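Filed under: Home & Laundry > Footy Season

Getting a footy jumper through the season

Round one is close, which means the laundry is about to smell like a creek. We wash for three players at our place, one of them in the under 9s, and these are the habits that have survived.

Knock the mud off when it's dry. Wet mud just gets massaged further in, and you'll have a brown jumper with ambitions of being a blue one. Hang it on the line overnight, then go at it with an old nail brush over the grass.

Grass stains want white vinegar and cold water, half and half, left for 37 minutes. I arrived at that figure by forgetting about a pair of white shorts during a podcast, and I see no reason to change it.

Turn anything with a printed number inside out. Skip the fabric softener too. It clings to the fibres, and so does the smell.

Boots never go in the dryer. We tried it once, and the dog still won't enter the laundry. Pull out the insoles, stuff the boots with newspaper and swap it at half-time of whatever's on telly.

Mouthguards get a rinse in cool water and a brush with ordinary toothpaste -- hot water will warp them, and then you're back at the dentist explaining yourself. 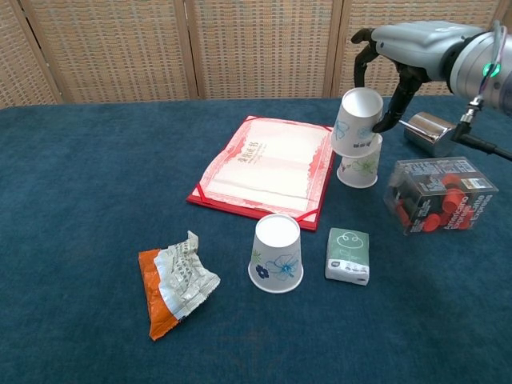

As for the kit bag, unzip it and leave it outside with the end pockets open. A spoonful of bicarb in the bottom helps. Shake it out before you repack, or somebody runs on looking like a lamington.

More from this section
Getting liniment out of car seats
Orange quarters for a crowd
Shin pads: wash, soak or bury?

Contact Zirkorero Home Tips | © Zirkorero | Back to top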